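Tote (materials handling)

A tote, also called a picking bin or source bin, is an open-topped rectangular container used to hold loose goods in storage, order picking and parts supply. Totes differ from crates in having closed walls and from trays in having walls high enough to keep goods in when the container is tilted or carried by conveyor.

Construction

Most totes are molded in one piece from polypropylene or high-density polyethylene. Larger bins for fixed stations are often folded from sheet steel and painted. Gray and blue-gray are the usual colors. Walls may be vertical or sloped. Sloped walls let empty bins nest and move round items back toward the middle of the floor, but they reduce usable volume. A bin with a rim length of 700 mm and strongly sloped walls can lose a fifth of its nominal capacity.

Corners are either rounded or closed by a slanted fold. Slanted corners are easier to reach into and easier to wipe clean. Square corners hold more but tend to trap small goods.

Wear

The floor wears first. Streaks, scuffs and whitish marks are found mainly along the lower edges, where goods are pushed against the wall. In a trial at the Claltside depot, Hanna Kovalchuk and Nassoro Obura recorded floor wear on 146 bins and found that surface marking had no measurable effect on strength. Cracks at the rim were the main cause of withdrawal. The same report recommended that bins be turned end for end each September.

Use in picking stations

At a picking station the source bin is held at a fixed position and emptied item by item, by hand or by an arm working from above. Clearance over the rim must allow for hoses and cables as well as the tool itself. The last items are the slowest to remove, as they often lie against a wall.
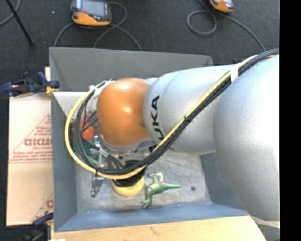 Stations of the Urnik type hold the bin between four corner stops and allow it to be changed without tools. The later Kelura type adds a tilting base, which brings the remaining goods to the near wall.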